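An Afternoon at the Urnetti Open House

14 shares | 4 comments

I have been to plenty of open houses where the best part was the cookies, and I'll admit I drove out to Urnetti in March with fairly modest hopes. I stayed until they started turning the lights off! I've tried to put down what I saw while it is fresh, and I apologize in advance for the parts where I wander.

Urnetti has the upper two floors of the old Praltley building, the long brick one behind the rail yard, and if you've never been up there, the stairs are steeper than they look from the street. (There is an elevator. I found it on the way out.) What they do is gather examples for a learning system, which in plain terms means people doing ordinary household chores over and over with a hand-held gripper that has a camera on it, so that a robot can later be trained on the recordings. I had pictured a big arm in a cage, with a yellow line on the floor. The first thing I was shown was a coat rack and a basket of socks.

They sent us around in small groups, and ours got going a little after two. Our guide was a cheerful person with a lanyard full of keys who had clearly given the talk a few times already that day and still seemed to enjoy it. We began in the supply room, where the shelves go up to the ceiling and everything on them came from thrift stores or somebody's attic: tea towels, pillowcases, bath mats, work pants, a really remarkable number of aprons. I asked why they didn't buy everything new, and the answer was that new things are too well behaved. A towel that has been through the wash for ten years folds in its own peculiar way, and those are the towels a robot is going to meet in people's homes.

From there we went along the hall to what they call the Heywood rooms, which are set up as parts of a home, with a kitchen corner, a hallway and a couple of bedrooms. I liked these very much. The kitchen had a drawer that sticks, and they have left it sticking on purpose.

Folding was the chore of the day, and folding is much harder than I had ever given it credit for. The gripper has two fingers, and you work it by hand while its camera watches what the fingers are up to. You can't smooth a wrinkle with your palm the way you would at home. You have to pinch an edge, lift it, carry it over and let go, and with an elastic waist the cloth bunches up wherever it pleases. Small things are worse than big things, we were told, because a small thing slides along with you when you pull on it.

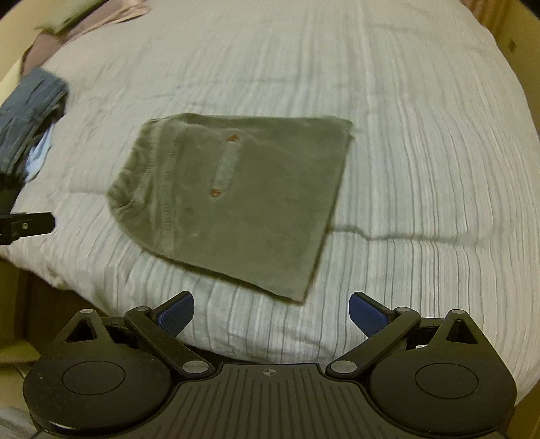

What a collecting shift is like

A shift in the Heywood rooms lasts 4 hours, with a good long break in the middle, and each person gets a list of chores for the day. A chore gets repeated 28 times before they move on to the next one, and between repeats the collector puts everything back a bit differently. That last part was explained to us twice, so I gather it matters. If the pants always start out in the same spot, pointing the same way, the system learns that one spot and is lost the minute you move them. So they turn things, they crumple them, they leave other laundry lying nearby, and every so often they swap the bedspread.

I asked whether the people doing this had to be especially neat. Quite the opposite, apparently. They like to have a mix, including people who fold in halves, people who fold in thirds, and one person on the evening shift who rolls everything like a sleeping bag. Mistakes are kept as well, if the person goes on to fix them. A recording where somebody drops a corner and picks it up again is considered a good one, and I found that rather comforting.

Then we got to try it ourselves, and oh, I was terrible! They gave me a dish towel, which is about as friendly a piece of cloth as you could ask for, and I chased it all the way across a table. The gripper is heavier than I expected and my thumb got tired before I had made a second fold. A boy of maybe nine went after me and did it beautifully on his first go, and his grandmother was so pleased that she made him do it again so she could watch.

The sorting room

The last stop was the room where the recordings are looked over, and I think a few in our group would have skipped it, with the snack table already in sight, but it was my favorite. Every clip gets watched by a person. They mark where the chore begins and ends, and they set aside the ones where the camera was blocked or the light was too poor to make out the edges of the cloth. Light pants on a light sheet are a nuisance, and so are stripes, at least when you are the one who has to decide where a wrinkle ends and the pattern takes over.

The set they are working on now is called Mornen, and it will have 3,000 clips in it, all of them clothing and linens. They had a paper chart taped up by the door with the squares colored in by hand, which I thought was lovely in a place with so many computers. Pillowcases were nearly finished. Fitted sheets had hardly been started, and having wrestled with those my entire adult life, I didn't need to ask.

If you go

The next open house is planned for the fall. Parking behind the Praltley building is free but tight, so come early or use the lot by the station and walk over. Wear shoes you don't mind standing in, as there are very few chairs until you reach the sorting room. Children are welcome and got more turns with the gripper than the grown-ups did, which seemed fair to me. And take the elevator, to the left of the front door, past the mailboxes.

The cookies were oatmeal, by the way, and very good. I had two and took one home in a napkin.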